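## Planning the second handling cell

The budget for the coming year was closed in April, and I have set down how the equipment portion was decided. Two quotations were received for a gripper suited to processor handling, one from Mamex and one from Dimico. The Dimico unit was priced at $823 per pair of replacement fingertips, a figure that weighed heavily in our review, as fingertips are a recurring expense. Mamex was selected, with delivery expected in 16 weeks.
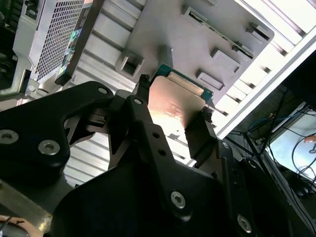 Peñalver wrote in response to my earlier post that spare parts ought to be purchased in the same order as the arm, and that a site which defers them will pay for freight twice. I accept the point. The order has been amended to include 2 sets of fingertips and one spare cable kit.

Installation remains the least certain line. Trevov has offered a fixed price for mounting and commissioning, but its proposal excludes operator training, for which I have reserved about 20 percent of the remaining funds. The floor plan must be approved before a deposit is paid.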